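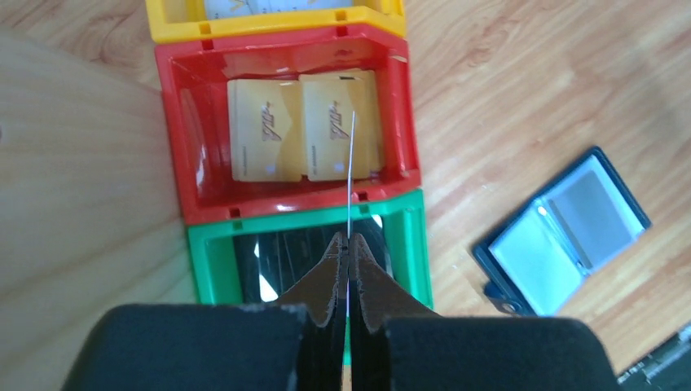
The loyalty card swap at Govach finally has a date range, and it's January, all of it, so dig out your old ones before the Christmas drawer swallows them. I popped into the hall the other afternoon while the sorting was going on, with the sun pouring over the wooden floor and everything laid out down there at ankle height, and I'm pleased to say it's a much simpler business than the letter made it sound. There's a green bin, a red one and a yellow one, end to end in a row, and the gold VIP cards go in the red. I spotted a pair of them standing up side by side in there, looking rather grand for something that mostly gets you a cheaper coffee!

For anyone who missed the letter (I very nearly put mine out with the recycling), the background is this. Govach has been running its own card for the swimming pool, the café and the little cinema for years, and Plasetti, the shop next door, has been running another. From the end of the winter the two become one card, called Medance, and it'll work at both tills. Your points come across with you. Mine came to 245, and I'd been quite proud of that until I found out it buys one matinee and a flapjack.

Ordinary members don't need to do much. Take your old card to the front desk, they'll look you up, and the new one arrives by post in up to 19 days. You can carry on using the old number in the meantime if you've written it down, so do write it down. I didn't, and had to ring up and be very nice to somebody.

VIP holders have one extra step, which is a signature, and it has to be done in person. Bring something with your address on it. A gas bill is fine, and so is a council tax letter, but a phone bill you've only got on your screen isn't, and I watched a chap get quite cross about that. If you hold a joint VIP card then both of you have to sign, though you needn't come in together.

Families can put two children on one card at no charge. Any more than that and you'll need a second card, and I gather there's been some grumbling, because the old Plasetti one never had a limit. I asked at the desk whether it might change and was told it's being looked at, so make of that what you will.

The other question I keep hearing is about the Valderrama room, where the old gold card got you in free on film nights. Yes, it still does, and the new one will too. What goes is the free cloakroom, which is a shame in this weather, but the pegs at the back are still there and still cost nothing.

The desk is open from ten in the morning and stops taking cards at four, with a gap over lunch when it's one person and a long queue. I'd go early. If you've got an old card belonging to somebody who's moved away, you can hand that in as well and they'll close the account, but the points can't be passed on to you. I did try.

Contact the newsdesk | © Govach Local News | Back to top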